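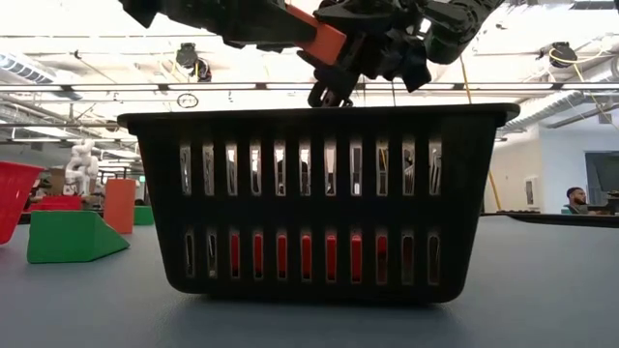 *Block set and basket, play table, blocks on left side.*

**Playroom toy check, Flokura building, 6th February**

Set: Vasus blocks, mixed shapes
Basket: black plastic, slotted front
Table: blue-gray top

## Basket

- [x] Rim smooth all the way around. Ran a cloth over it, no snags.
- [x] Slot edges rounded, no splits between slots. Check the solid band between the two rows as well, the last basket cracked there.
- [x] Corners sound.
- [ ] Base. Small scuff on the underside. Will scratch the tabletop if dragged. Lift it.
- [x] Holds the full set with nothing above the rim.

## Blocks

- [x] Red and orange: no chips, color not coming off on a damp cloth.
- [x] Green rectangles: fine.
- [ ] Green wedge: thin end is slightly rough. Sand lightly and look again in March. Keep it out of the under-threes box until then.
- [x] Small parts test done on every piece. None fit the tube.
- [x] Washed in warm soapy water and air dried. Do not use the Utance spray on these, it leaves a film.

Comment: wedges go in last with the thin end down. If they go in first the big blocks sit crooked.

## Table

- [x] Top flat and clean, no lifting at the edges.
- [x] Legs tight. One screw needed half a turn.
- [ ] Load label under the top is hard to read. Asked Borkowska for a new one, order 1798.
- [x] At least 600 mm clear on the side by the door.

## Storage and clearing

- [x] Shelf bracket firm.
- [ ] Basket goes on the bottom shelf, long side out. Found it on the top shelf again. Too heavy when full for a child to pull down safely.
- [x] No blocks under the radiator or behind the shelf.
- [x] Spare blocks bagged and marked 69.

## Result

Set can stay in use apart from the green wedge. The label and the shelf position are still open. Next full check in 6 weeks, sooner if anything gets dropped or chewed.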